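Drokalier 2: un mes planificando agarres en simulación

Llevaba tiempo con ganas de cambiar de planificador, y en julio por fin me lancé con Drokalier 2 (antes usaba Pletton, que me sigue cayendo bien, pero configurarlo era una tarde perdida cada vez). Lo he tenido un mes entero en el portátil del trabajo, solo en simulación, así que de hardware real no opino.

La instalación, una delicia. Diez minutos y ya tenía la pinza cargada, con sus límites y su modelo de colisión. Importa escenas de Marchand sin rechistar, ¡con texturas y todo!, aunque las mallas muy densas conviene simplificarlas antes.

Cámara en la muñeca

Es lo que más he usado. La vista sale en una ventana aparte y los dedos se ven siempre abajo, que para depurar aproximaciones me parece comodísimo. Las superficies rugosas y los muebles oscuros dan bastante juego para probar la percepción, y en mis escenas de interior los cuadros son el hueso duro: el detector me los confunde con ventanas cada dos por tres.

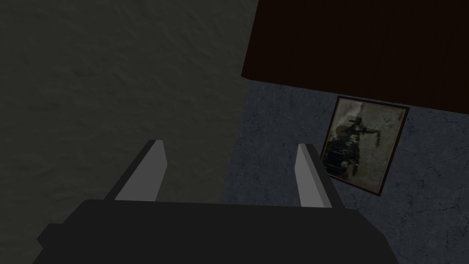 Planificación y velocidad

Lancé 1.000 consultas seguidas con la pinza abierta, metiendo obstáculos cada vez más pegados, y la mediana se quedó en 70 ms. Con Pletton, en el mismo equipo, me iba al doble. Eso sí, cuando no encuentra camino te suelta un «plan failed» y búscate la vida: ni qué articulación, ni qué colisión, nada. Acabé escribiendo un script para pintar los contactos, y eso debería venir de serie.

Lo que no me gusta

La documentación de los controladores está a medias y el ejemplo de control de fuerza ni compila. El complemento de Hamby para grabar trayectorias funciona bien, pero se paga aparte y a mí me dolió un poco. Y el editor de escenas no tiene deshacer (!!).

¿Lo recomiendo? Si trabajas en simulación y ya te manejas con Marchand, sí, sin dudarlo. Le pongo un 8 sobre 10, y si arreglan los mensajes de error le subo la nota.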